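3.2 Rehearsal habits and changes of line-up

The second part of the survey dealt with how bands rehearse after a member leaves. Of the 325 musicians who returned the form, 167 had played in a group that replaced at least one member during the recording of an album. These answers were treated separately from the rest, as the questions on song selection did not apply to bands with a stable line-up.

Most groups kept their old set list for the first rehearsals with a new player. Bands from Lultetham tended to go back to songs already played on stage, while those from Miduvby more often started with unfinished material. Drummers were given recordings to learn at home. Guitarists and singers usually were not, and several wrote that they worked out their parts in the room.
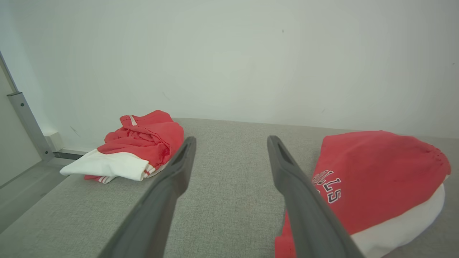
Figure 2

The length of this period varied a good deal. In 87 cases the new member played a concert before any new song had been written. Groups that recorded at the Kinine studio booked their sessions early, in most cases before February, and had less time to try out arrangements. Their answers mention shorter rehearsals and more changes made during mixing.

We also asked who decided on the final order of the songs. Where one person had written the melodies, that person generally chose. In the other bands the order was settled by vote or left to the producer. The Brouwer questionnaire, which we used for this part, has no separate answer for bands that release single tracks only, so they were left out of the comparison. Their replies to the open questions are discussed in section 3.3.

Published 27 Jun 2018
2 comments | 87 shares
Contact | Copyright | Back to top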